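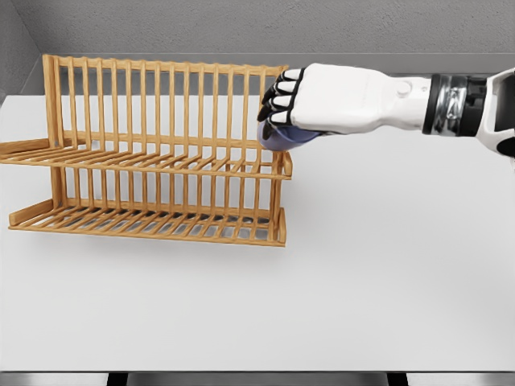 Render of the dish return job: white hand, wooden rack, something blue on its way to the top tier.

Home | Forums | Back of House | Kitchens & Catering | New posts | Search | Log in

Thread: They're automating the dish return at our place. Anyone been through it?

potwash_pete_not_pete
1/27/19

I run the wash-up at a staff canteen. We do almost 2000 covers on a big day, and the building has decided that what the wash-up needs is a hand. One hand. It goes on a bench past the dryer and moves cups and bowls into racks, and then one of us puts the racks away. The render at the top is from the info session. Everyone got a printed copy and a muffin.

The outfit is called Ernari and the arm is the Bako. Management's line is that no hours will be cut and we'll be "freed up for higher-value tasks". I've worked in this kitchen for ten years and the only higher-value task I know of is the grease trap.

Has anyone worked next to one of these? I'm after what the shift is like, not whether the robots are coming for us all. I have a brother-in-law for that.

saucier_than_thou

Your rack is timber. In a commercial wash-up. I'd start there.

Our health inspector would have kittens. I'd want to know who drew that and whether they've ever stood in a kitchen with the dryer going.

potwash_pete_not_pete

Ours are plastic, so that had crossed my mind too. I put my hand up and asked. The answer was that the rack was "representative". I asked what of and they moved on to the muffins.

lunchlady_in_exile

We've had a Bako since November. Aged care, so smaller numbers than yours, but the same three meals every day until the end of time.

What changes is the noise and the talking. There used to be two of us on the clean end, and you'd have a yarn over the stacking. Now there's one of us and the arm, and the arm isn't much chop on the footy. Nobody lost their job. The other girl went to the floor, where she gets to sit with the residents, and she likes it better. I'm the one who got the short straw.

What I didn't expect was how much tidier I'd have to be. Everything has to arrive at the bench the right way up and with a bit of space around it. I used to shove things down the line any old how. Now I lay them out like I'm setting the table for the Queen, and then it picks them up and I think, well, I had it in my hand a second ago.

rackrate

That last bit is the whole industry in one sentence. The job didn't go anywhere, it moved half a metre to the left and got fussier.

tonguinchief

Going to disagree with the pile-on. My shoulders are stuffed after years of this and I'd have taken a machine on the clean end in a heartbeat. It's the reach up to the top tier, over and over, that does it. Look at the render again. It's the top tier the hand is going for. If it only ever did that reach and nothing else I'd shake it by the, well, you know.

People get sentimental about stacking cups. I stacked cups. I'd rather have my shoulder.

saucier_than_thou

Fair enough, but then buy a lower bench. You could get a lot of lower bench for what Ernari charge.

tonguinchief

I asked for a lower bench for seven years. There was never money for a bench. There's apparently money for a hand.

rackrate

Can't argue with that one.

brine_and_dandy

Different brand here (Irnisico, hospital kitchen), but I can give you the practical stuff.

Ask who restarts it. At our place it's whoever is closest, so it's a new duty with no new pay. Get that written into the position description before it's switched on, as you'll never get it in afterwards.

Ask what happens when it stops at the peak. We've got a 30 minute window after lunch when everything comes back at once. If the arm goes down in that window you need a second person and somewhere for them to stand. Ours was put in with its back to the wall, right where the second person used to go. We now do it by leaning.

And ask to have a go with your own crockery before anyone signs. Ours was lovely with the sample cups. Our soup bowls have a wide lip and it took a good while, and a fair few soup bowls, to sort that out.

potwash_pete_not_pete

This is gold, thank you. In the picture there's one rack, one blue thing and a whole white table with nothing else on it. I'd like to work in that kitchen. Mine has a mop bucket in every photo ever taken of it.

I'll bring the soup bowls to the next session. The ugly ones.

lunchlady_in_exile

Bring the two-handled mugs as well if you have them. We had to retire ours from the line and hand-stack them. I'll admit I look forward to the mugs.

tonguinchief

And ask for the bench height while you've got them in the room. You won't get it. Ask anyway, it's good for the minutes.

Comments (3)

gravyboat: We got the Atine system and the muffins were better. Kitchen's much the same.

midnight_sanitiser: Does it do cutlery? If it does cutlery they can have my job and my apron.

lunchlady_in_exile: It does not do cutlery.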